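Drekby Cell 3 Simulation Group
Minutes of the fault review meeting, 18th April

Present: simulation, controls, safety and test leads. Nernden joined by phone for items 2 to 4. Apologies from Sartori.

1. Minutes of the last meeting

Accepted with one change. The February action on wrist joint limits is to be shown as open. It was closed in error when the ticket was moved to the new tracker.

2. Gripper fault during the tabletop sorting run

Controls reported on the fault logged in the Nollodeo simulator. The run was planned for 300 cycles. At cycle 285 the gripper was commanded to open over the drop point and the open command was not acknowledged. The motion program carried on to the next pick with the gripper state still set to "closed, holding". The arm then moved down at full approach speed and went through the rim of a mug before the collision monitor stopped the run.

The collision monitor should have stopped the arm at first contact. The log shows the stop was issued 3 control steps late. In simulation this has no cost. The same program is due to go to the real cell, where it would mean a broken mug at best and a damaged wrist at worst.

Simulation confirmed that the rendered model is the one used for all sorting tests: ceiling-mounted arm, parallel gripper, perforated tabletop. The object set includes two mesh baskets, flat plates, a black mug and a yellow mug, a can, a bowl, a banana and a Rubik's cube. The baskets and plates were not involved in the fault.

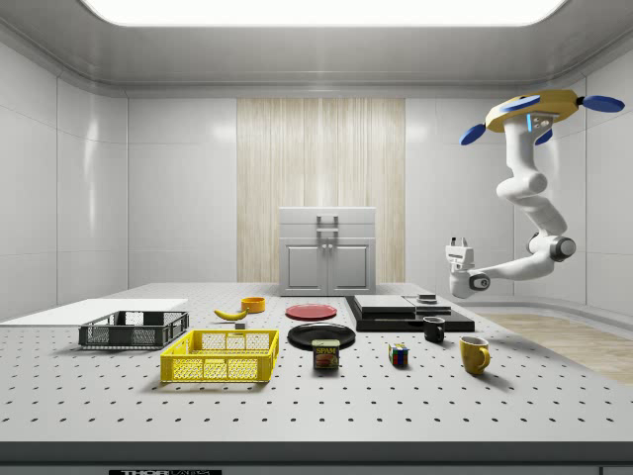 3. Cause

Controls has reproduced the missed acknowledgment by loading the message queue. When the queue is full the gripper driver drops the oldest message without raising an error. The motion program has a timeout on the gripper, but on timeout it keeps the last known state and continues. Both behaviors were agreed to be wrong. The second was judged the more serious of the two.

Nernden asked if the late stop had the same cause. Controls thinks so, as the monitor reads from the same queue, but has not shown it. Test pointed out that an earlier run with a short queue also stopped late. That log is incomplete and could not be used. Left open.

Safety noted that a protective stop must not share a queue with status messages in any case. On the real cell the stop is hard-wired, but the speed limit near the table is still set in software and uses the same path. Safety will not sign off the transfer until this is separated.

4. Proposed changes

a) Gripper driver to raise an error on any dropped message.
b) On gripper timeout, the arm is to hold position and wait for an operator reset. No automatic retry.
c) Collision monitor to be moved to its own channel.
d) Approach speed over the table to be cut until (a) to (c) have been tested.

Nernden objected to the ban on retries in (b), on the grounds that a single retry clears most timeouts on its own installation. After discussion (b) was kept as written for the first release. A retry may be proposed again once the driver change is in.

Item (d) takes effect today.

5. Retest

Test will run 100 cycles with the message queue loaded on purpose, then the full 300 with normal load. Object positions are to be kept the same as in the failed run so that the logs can be compared. Any late stop counts as a fail, with or without contact.

6. Actions

Controls: driver error and timeout changes, items 4a and 4b.
Simulation: separate channel for the collision monitor, item 4c. Archive the failed run with its full log.
Safety: written note on the software speed limit, copied to Sartori.
Test: retest plan, to be sent out before the next meeting.
Nernden: send timeout records from its own installation.

7. Any other business

Log storage on the test server is nearly full. Simulation to delete the old render output. Run logs are not to be deleted.

Next meeting to be called when the retest plan is ready.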